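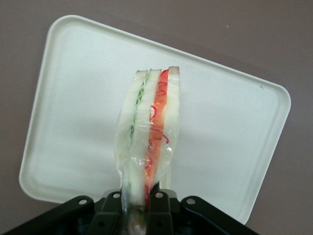
Squeezing harder never fixed a slip for us, Orhun Baysal wrote under the first version of this page, and his team at Almont went back to slower closing after one practice. I have moved that advice to the top.

This page is for club members working on the snack task. The job is to pick up a packaged item, carry it to the tray and let go without crushing it.

Before you start

Tape down the tray. If it moves between runs, your saved positions are useless. Wipe the table and check the finger screws.

Step 1: Set the grip

Load the Kollska profile and set the close limit to 707. That is the value for wrapped sandwiches on our gripper – yours will differ if you changed the fingers. Close on the lower part of the package. Film slides over bread, so wait two seconds before lifting.

Step 2: Lift and carry

Go straight up first. Sideways moves come after the item is clear of everything near it. Keep the wrist speed at setting 4 until you have a full set of clean runs.

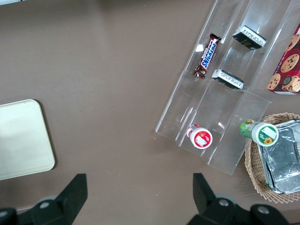 Step 3: Change the item

Don't move on to candy bars with the sandwich profile. A bar in a narrow lane needs the fingers lined up with its long side, and clear plastic dividers are easy to hit. Come in high, stop, check the wrist view, then go down. Glare on the plastic can hide an edge, so turn off the lamp if you lose it.

Bottles and other round items roll when only one finger touches. Center the gripper before closing.

Step 4: Log the run

Write down the item, the profile and where it failed, if it did. "Dropped" is not enough. Sibel Akyol keeps the Urneck log sheet and will send it back if the profile is missing.

Have two people at the table for any run – one driving, one on the stop button. Swap after each item.

Last updated: 10th July
Shares: 2 | Comments: 4

Related
Replacing worn finger pads
Saving positions for the Leclerc table
Notes from the March club meet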